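### 4.2 Dobrar ou enrolar

A literatura sobre arrumação doméstica discute há décadas se a roupa deve ser dobrada ou enrolada, com um fervor que outras disciplinas reservam à cosmologia. Dos 375 agregados inquiridos em Bederden, 158 declararam dobrar sempre. Radonjić, que voltou a visitar 23 deles em fevereiro, encontrou sobretudo cadeiras cobertas de camisolas.

A discrepância não invalida o inquérito, mas aconselha prudência na leitura da Tabela 2. Entre os que dobram, a pilha é o formato dominante (Figura 3), e a peça de cima é a única que se usa.

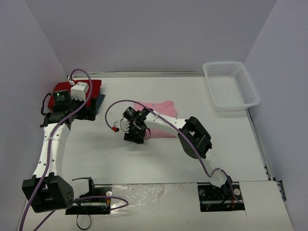

**Figura 3.** Pano vermelho dobrado sobre outro, azul-petróleo escuro.

As peças inferiores são tratadas na secção 4.3, como arquivo.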